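Bread Service Attendant (Part-Time and Full-Time)
Kumgate Dining Services
Location: Palum Hall, main kitchen and dining rooms
Posted: August 2021
Positions available: 6
Reports to: Bread and Pastry Supervisor

About the Position

Kumgate Dining Services invites applications for the position of Bread Service Attendant at Palum Hall. The Hall serves breakfast, lunch and dinner to residents, conference guests and members of the public, with seating for 244 in the main dining room and additional tables in the garden room during private events.

Bread is served at the table at every meal. Rolls and loaves are supplied each morning by the Zalovia bakery and are portioned, placed in baskets and carried to the dining rooms by the attendants. On a full day the department sends out 900 rolls. The position is suited to applicants who work neatly, keep a steady pace and take an interest in how food is presented to guests.

Duties

Receive the morning delivery from Zalovia, check it against the order sheet and report any shortage or damage to the supervisor.

Store bread in the covered racks by type, with the previous delivery moved to the front.

Prepare table baskets before each meal. Baskets for single diners receive one roll. Baskets for shared tables are filled according to the seating plan issued by the dining room manager.

Handle all bread with tongs or gloved hands. Filled and glazed rolls are to be lifted from beneath so that the surface is not marked.

Replenish baskets during service when asked by a guest or a server, using a clean basket each time.

Clear, brush out, wash and dry all baskets at the end of service, and set aside any with broken strands or a loose rim.

Keep the preparation tables clear of trays, paper and personal items while baskets are being filled.

Record unsold and returned bread on the daily sheet. Bread that has been placed on a guest table may not be served again.

Presentation Standards

Guests at Palum Hall often remark on the simplicity of the tables, and the department takes some care to maintain it. Baskets are not lined with paper, and no garnish is added. A roll should sit comfortably within its basket and should not be pressed against other items or balanced on the edge. Long rolls may be laid at an angle where this gives a better fit.

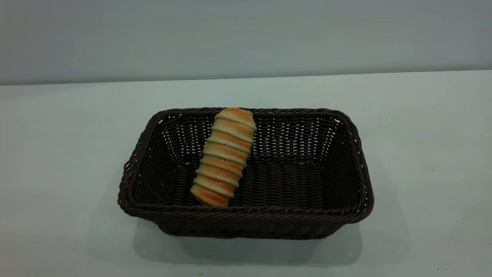

Attendants are expected to look over every basket before it leaves the kitchen. Crumbs lodged in the weave are the most frequent fault found at inspection, and new staff are shown how to remove them with a dry brush before washing. Baskets must be fully dry before they are stacked. The supervisor inspects the preparation tables before each meal and will return any basket that does not meet the standard.

Qualifications

Applicants must be at least 18 years of age and able to stand and walk for most of a shift. The work includes lifting bread trays and pushing a loaded cart between the kitchen and the dining rooms. Applicants must be able to read order sheets and allergen labels in English.

Previous experience in a bakery, cafe, hotel or school kitchen is welcome but not required. A current food handler card is preferred. Applicants without one will be enrolled in the Boonchu training course during their first weeks of employment, and the course fee will be paid by Kumgate Dining Services.

Hours and Conditions

Full-time attendants work shifts of 8 hours, including a paid meal break. Part-time attendants are assigned to either the breakfast or the dinner service. Early shifts begin before the delivery arrives, and applicants should confirm that they have a reliable means of travel at that hour. Some weekend and holiday work is required of all staff - the schedule is posted in advance, and exchanges between attendants are permitted with the approval of the supervisor.

Aprons, caps and gloves are provided and laundered by the Hall. Staff supply their own closed, slip-resistant shoes. A meal is provided on each shift. The Hall closes for maintenance in January, during which full-time staff are assigned to cleaning and stock work.

How to Apply

Application forms are available at the Palum Hall reception desk and should be returned there in a sealed envelope marked "Bread Service." Please state whether you are applying for full-time or part-time work and, if part-time, which service you prefer. Include the names of two references who can speak to your work or studies.

Selected applicants will be invited to a short interview followed by a paid trial shift in the kitchen. Applicants who need an adjustment for the interview or the trial shift should note this on the form.

Kumgate Dining Services is an equal opportunity employer. Applications will be reviewed as they are received until all positions are filled.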